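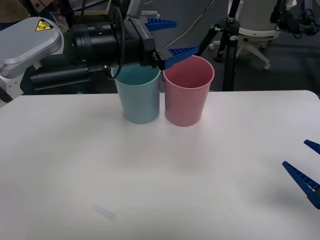
Bonjour à tous,

La remontée de dureté en fin de cycle ne vient pas forcément de la résine. Avant d'ouvrir la bouteille, il faut savoir si l'eau dure passe au travers du lit ou à côté, et cela se détermine sans matériel de laboratoire. Le test au savon se fait dans des gobelets en plastique ordinaires, comme les deux qui sont sur la table blanche : le rose peut recevoir l'eau adoucie, l'autre l'eau brute, et on garde cette affectation pendant toute la série pour ne pas contaminer un prélèvement avec le précédent. On verse la même quantité d'eau dans chacun, on ajoute la liqueur de savon goutte à goutte et on relève le point où la mousse tient. Ce n'est pas un titrage, mais l'écart entre les deux suffit pour orienter la suite.

Je reprends le message précédent point par point.

> L'adoucisseur est un Eduler à vanne volumétrique, installé dans
> la chaufferie de Kallascombe, en aval du compteur. Régénération
> programmée tous les 2 000 litres. Le compteur de cycles indique 63
> depuis la remise à zéro de décembre.

Le réglage n'a rien d'anormal pour cette taille de bouteille, à condition que le volume ait été calculé sur la dureté réelle de l'eau brute et non sur celle de l'ancienne adduction. Le captage Aubert alimente maintenant une partie du réseau et son eau est plus calcaire que celle du forage qu'il remplace. Si la programmation date d'avant le basculement, la capacité d'échange est épuisée avant la fin du cycle et le symptôme est exactement celui qui est décrit. Il faut refaire le calcul : capacité utile de la résine divisée par la différence entre la dureté d'entrée et la dureté visée en sortie, moins une réserve pour les pointes de consommation.

> La dureté en sortie est correcte juste après régénération, puis
> elle remonte nettement avant la suivante. J'ai fermé le mitigeage
> à fond, sans différence visible.

Deux remarques. La première : sur cette vanne, la vis de mitigeage arrive en butée avant la fermeture complète quand le joint du pointeau est marqué. Un mitigeage que l'on croit fermé peut laisser passer un filet d'eau brute. Toutefois, une fuite de ce type donne un décalage présent dès le début du cycle – pas une remontée progressive. Je l'écarterais donc, sous réserve du test. La seconde : une résine dont les billes sont fracturées ou chargées en fer perd de sa capacité, et l'effet se voit bien en fin de cycle. Un prélèvement de billes en haut du lit permet de trancher. Des billes ambrées et entières ne posent pas de problème ; un dépôt brun qui colle aux doigts indique du fer.

> Le bac à sel est rempli aux deux tiers, niveau d'eau visible sous
> le sel. Je n'ai pas touché au flotteur.

C'est ce point qui me paraît le plus suspect après la programmation. Un bac bien rempli n'indique rien sur la quantité de saumure aspirée. Il peut s'être formé un pont de sel, avec un vide au-dessous, ou bien l'injecteur est partiellement obstrué et l'aspiration s'arrête avant la fin du temps prévu. Pour contrôler :

– repérer au feutre le niveau d'eau dans le puits à saumure ;
– lancer une régénération manuelle et attendre la phase d'aspiration ;
– vérifier que le niveau descend régulièrement jusqu'à la prise d'air ;
– noter le temps mis et le comparer à la durée affichée par la vanne.

Si le niveau stagne, démonter l'injecteur et le filtre placé devant, les nettoyer à l'eau claire, sans outil métallique. L'orifice est calibré, une aiguille suffit à le fausser. Contrôler aussi la pression d'entrée pendant l'opération. L'injecteur fonctionne par effet Venturi et décroche si la pression chute, par exemple quand un arrosage est ouvert sur la même branche.

> Faut-il changer la résine tout de suite ? Le devis reçu porte sur
> la résine et la vanne.

Pas à ce stade. Je ferais 3 relevés sur un même cycle : un juste après la régénération, un à mi-volume, un peu avant la suivante. Prélever au robinet placé immédiatement après l'adoucisseur, en laissant couler avant, et jamais au mitigeur de la cuisine, où le retour d'eau brute par un clapet défectueux fausse tout. Si le premier relevé est bon et que seul le dernier dérive, réduire le volume entre deux régénérations et refaire la série. Si le deuxième dérive déjà, regarder l'aspiration de saumure.

Pour ceux qui consignent leurs mesures dans Triltitora, penser à saisir le volume au compteur et non l'heure du prélèvement. Le tracé en fonction du temps est illisible dès que la consommation varie. Le modèle de feuille déposé en archive a déjà la bonne colonne, mais l'unité par défaut est le mètre cube.

Dernière chose, la référence de l'injecteur est gravée sur le corps, sous le capot. Si elle ne correspond pas au diamètre de la bouteille, me l'indiquer en réponse avec les relevés.

Cordialement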